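**Ticket 59: arm stops short on push moves**
Opened by: Paula Ursu
Bench: Clenanent, shared workshop
Status: open

Push routine halts before the end of the stroke on long moves to the right side of the board. Short moves finish. The log shows "following error, joint 3" each time. First seen in November after the controller update.

Tried so far:

- Re-homed the arm, no change
- Swapped the joint 3 cable with the spare, no change
- Dropped speed to 17 percent. Stops less often, still stops

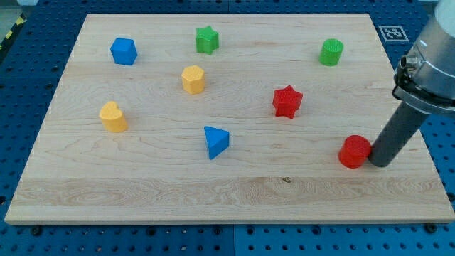
Sorin went through the config and found the update had put the joint 3 current limit back to default. I set it to our old value and ran the red cylinder push again. Three runs, one halt.

**Teodor Radu:** Check the tool weight too. If that was reset, the controller is working with no rod on the wrist.

**Paula:** It was at zero. Entered the weight from the build sheet and saved. Leaving this open until Octavian can run the full set at normal speed.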